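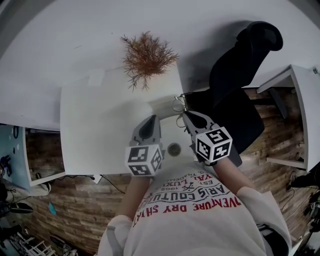
Elloscombe Desk Log: README and data card

Home Files Notes Issues Contact

4 min read

The Elloscombe Desk Log is a plain list of what gets left on the shared desks in the Elloscombe office, and where it goes at the end of the day. It covers 26 desks and holds about 1000 rows in a single CSV file, with a separate text file for remarks. Noura Kassab started it in November as a sheet taped inside the stationery cupboard. Bilal Yammine typed it up.

Nobody has a fixed desk at Elloscombe, so every surface should be clear enough for the next person by 18:30. Plants stay. Chairs get pushed in. Everything else is either put away or written down.

What is in the folder

desk_log.csv – one row per item per evening
remarks.txt – longer notes, keyed by row number
words.txt – the agreed names for things
README – what you are reading

Columns

desk: the desk code, for example W3. The letter is the side of the room.
item: the name from words.txt. If it isn't listed, use the plainest word you can and add it.
position: middle, near edge, far edge, left or right, as seen by someone sitting at the desk.
moved_to: shelf, drawer, tray, bin, lost property, or stayed.
initials: whoever cleared the desk.

Item groups

There are 4 groups: personal, paper, plants and cables. We had a fifth for cups but Adance, who run the kitchen, keep their own sheet and the two never agreed, so cups were taken out of ours. Rows with cups from before that are still in the file and have an empty group.

Personal covers glasses, keys, scarves, headphones and the like. Glasses come up often enough that they have their own rule: write down the frame, thin metal or thick plastic, and leave out any guess about the owner. A pair of thin metal-framed glasses is logged as "glasses, metal, thin" and nothing more. They go in the padded box, never loose on the shelf. Pick them up by the bridge if you can – two pairs were bent by the arms in the first month.

Paper is anything from one small square note up to a large sheet. A blank sheet still gets a row. Ilgın Sezer asked for this after a template she was using, which looked blank from the front, went into the recycling.

Plants are always "stayed". Dried ones count as plants, and so do artificial ones, and we don't record which is which. Please don't water anything you are unsure of. The desks are white and show water rings, and there is no saucer under half of the pots. If a plant has been pushed back to the far edge, leave it there.

Cables are logged only when they cross the floor or hang over the front of a desk. A cable that drops through the round hole in the desk top is where it should be.

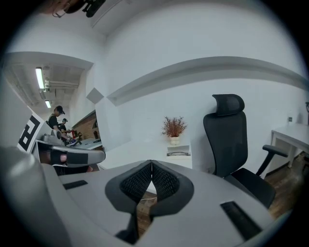
Potted plant on a white desk, black mesh chair to the right, corridor in the left background.

Chairs

Chairs are not items and have no rows. They did at first, and Cempaka Manurung removed them because almost every one said "pushed in". If a chair has ended up at the wrong desk, put it in remarks.txt. The ones with a tall back don't go fully under the desks, so partly tucked in is fine.

Known problems

Desk codes changed when the row by the wall was turned round. Rows 1 to 212 use the old codes. Nour Saab has a paper list matching old to new and it hasn't been typed up yet.

"Tray" means two different things. Before the shelf labels arrived it meant any small tray on the desk itself. After that it means the returns tray by the door.

Positions are unreliable for desks used from both sides.

Some items appear on several evenings running with "stayed" against them. These are mostly the same object, but the log has no way of saying so.

Blank initials mean the cleaner from Zoubi did the round. They are very thorough and write nothing down.

What it is useful for

We used it to decide how many drawers to order (fewer than planned) and where to put the padded box. The Undel office borrowed words.txt for its own list and sent back a few additions, mostly kinds of clip. It is too small and too local for anything about office habits in general, and the evenings aren't evenly spread. There are gaps over the holidays.

Personal details

No names of owners are kept. If you find one in remarks.txt, delete it and tell Bilal.

Adding rows

Add to the bottom of the file and don't sort it. Save as UTF-8, otherwise Ilgın's name breaks. Check words.txt before inventing a new item name – there are already three words for stapler.

To do

Type up the old desk codes
Merge the three words for stapler
Ask Adance about the cup rows

We use cookies to remember your display settings. Accept Manage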